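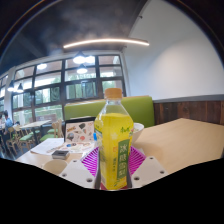 Spend the money on the fingers

November 2018

14 comments | 32 shares

Everyone budgets for the arm. Then the controller, then the guarding, then a nice stand with castors. Fingers come last, out of whatever is left, and then people stand there wondering why the bottle is on the floor.

I look after the gripping end of things for a small outfit called Clallach. Pads, plates, screws, the lot. Before that I did seven years at Britside on packing lines, where a finger was a lump of steel and you changed it when it snapped. So I have opinions and not much time, this is being written between jobs.

Opinion one. Soft ribbed pads should be treated like brake pads. They wear. They pick up grease, crumbs, sugar. Drinks are the worst for it, one sticky bottle and every rib has a film on it by the afternoon. Yet I keep seeing the same pads left on until a fin tears off, and then a week is spent fiddling with grip force in the software. Wash them! Warm water, drop of washing up liquid, old toothbrush along the ribs, not across. Dry properly. Ten minutes. If a fin stays bent after you let go of it, bin the pad.

Opinion two, bright colours. We use magenta and I get teased for it. Don't care. Between two whitish plates, against a yellow label, I can see where the pad ends and the drink starts. Grey pads on a grey plate, you are guessing. A split in a grey pad is something you find with your thumb.

Opinion three, and this is the one I get shouted at for. Always change both sides together. Always. A new pad against an old one pushes harder, the bottle creeps over, and a full plastic bottle with a screw cap will lean before it slips. Looks fine from the front. Then you tip it and off it goes. Petulholm sent us a hand-held unit in February with one fresh pad and one that had done the whole winter, and a note saying the motion was "drifting". It was not drifting. It was lopsided. Two pads, same batch, back in the post.

Screws next. Do them up by hand, all of them loosely, then close the jaws on something round, then nip them up in turn. If you tighten one side fully first the plate sits skewed and you will never get it square. I put a paint mark across each head. If the line is broken, it has moved. Costs nothing. I have been told it looks scruffy, by people who don't have to find the dropped screw.

And please test on real things in real places. A machined cylinder on a clean bench tells you the jaws shut. A bottle of pear drink on a table with papers and bowls all round it tells you if the plates are too wide, if you can get in without clouting the crockery, if the strips at the bottom are rubbing the label. I want shiny labels and thin walls. I want daft light from windows and lamps, becuase that is what the camera will get too.

The usual answer is that cleverer software will sort it. Maybe. I have sat through the talks. But a grip that is different on Monday from what it was on Friday is a different grip, and whatever is learning from it learns the wear as well. Sort the rubber out first. Then argue about the rest.

Keep a card with each tool. Pad changed, screws checked, intials. Ours lives in the case lid and mostly gets filled in.

Comments (3)

tinfoilhinge
Agree on pairs. Disagree on toothbrush, we found it roughs up the edges. Soft cloth folded over.

Echeverría workshop
Paint marks, yes. We do ours in yellow nail varnish, survives the washing.

m_overrun
What about the plates themselves? Ours cracked at the screw hole nearest the edge, twice now. Bigger washer helped a bit.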